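Goter navigation update: frequently asked questions

Last revised 26 April 2018

These are the questions we keep getting about the doorway fault in the Goter home robot, the withdrawn update, and what Prernmont is doing about it. This page is kept by the Prumham user group. We don't work for Prernmont and some of our answers are less cheerful than theirs.

What is the fault?

With release 7 installed, a Goter crossing a room in the simulator can lose its position, carry on driving as if it hadn't, and report the trip as finished. The bathroom run in the Aguirre test flat is where most of us have met it. Simulator views from the bathroom run: 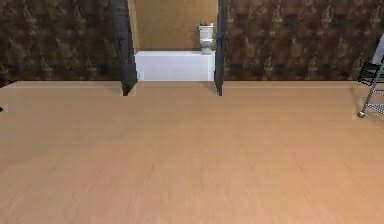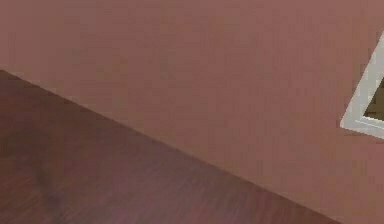
Teodoro Jaramillo wrote in to say that he had the same fault on release 6 and was told to clean his sensors, so he would like the words "new in release 7" taken out of every notice about it. We have taken them off this page. Prernmont's notice still has them.

Does it only happen in simulation?

That is the official position. We have two reports from members who say their real machines stopped with the job marked complete and the robot in the wrong room. Neither member had logging switched on, so there is nothing to show Prernmont, and Prernmont has said as much. Two reports without logs don't prove anything. Neither does a simulator that runs the same route code and gets lost in it.

What does error 3805 mean?

According to the manual, "position confidence low, continuing". We would like to know who decided on the second half of that. A robot that doesn't know where it is should stop and wait to be told. Release 7 writes the code to the log and shows nothing on the panel, so unless you read logs for pleasure you won't see it.

Is it dangerous?

Prernmont says no, on the grounds that the bumper still works. The bumper does still work. It stops the machine after it has touched something, which is fine for a skirting board and less fine for a person on a stepladder. The bumper also does nothing about stairs. The drop sensors are a separate system and we have no evidence of a problem with them, but if you have stairs, shut the door or put the gate across until this is sorted out.

Wasn't the update tested?

It was. The release note says it passed 100 per cent of the navigation tests. We asked how a pass is recorded and the reply, when it came, was that a run passes if the robot reports that it has arrived. You can see the difficulty. The robot was marking its own homework — and the fault is precisely that it says it has arrived when it hasn't. We have asked for the tests to be scored from the simulator's own record of where the robot was. No answer yet.

How do I go back to release 6?

Hold the power button until the light turns amber, choose Restore from the panel menu and pick the earlier release. Leave the robot on its dock throughout. You will lose your saved rooms and have to map them again. Given Teodoro's message we can't promise that release 6 is clean, only that it shows the low confidence warning on the panel.

I'd rather keep release 7. What should I do?

Turn on full logging (Settings, Service, Logs) and cut long routes into short ones. Stay in the house when it is running. If the panel says "Arrived", go and look.

Will my warranty be affected if I roll back?

We were told no on the telephone and "it depends" by email. Get it in writing before you start.

When is the fix due?

The first date we were given was 9 April. It passed without a word. The current line is "when testing is complete", and see above for what we think of the testing.

Where do I send a report?

To Prernmont support, with a copy to us. Include the release number, the log file, where the robot said it was and where you found it. Please don't tidy the log up first. A file with pieces missing gets sent straight back, and that has happened to members who only meant to be helpful.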